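Kitchen Tips: Trying Out Robot Hands at the Sink
Updated 19/12/2018

If you are testing hands or grippers at home, do it at the sink before you do it anywhere else. Dishes are smooth, curved and awkward, and a hand that copes with them will manage most of a kitchen.
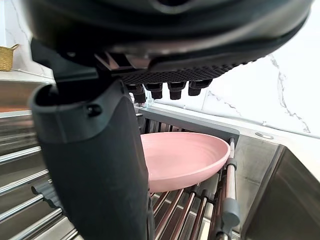 I have had two hands on the same arm since November, a Surkier with four fingers and a thumb, and a Zakard with two flat jaws. Both run from a Jakamier controller. These are the things I would do again.

Start with plastic plates. Move to china after 18 clean lifts in a row, and go back to plastic whenever you change a setting.

Use a roll-up rack across the sink. A plate lying on rods leaves space under the rim for a thumb. On a flat counter the Zakard needed the plate pushed to the edge first.

Set the grip force low and bring it up one step at a time. The Surkier held a dinner plate at 9 on the controller's scale. The Zakard needed almost twice that, and it let plates swing.

Textured pads hold better than smooth ones, but they collect grease. Wipe them with dish soap on a cloth, then a damp cloth, then dry them. Don't spray anything into the joints.

Check the wrist camera picture with the sink light on and again with it off. Bare steel throws glare, and the Rahman camera lost the rim of a white plate twice. A colored plate was easier to find.

Keep glasses and bottles out of reach of the arm -- the back of the hand is wider than you expect when it turns.

Write down the settings for each dish. Bowls and plates want different ones, and mugs are best picked up by the body, with the handle turned away.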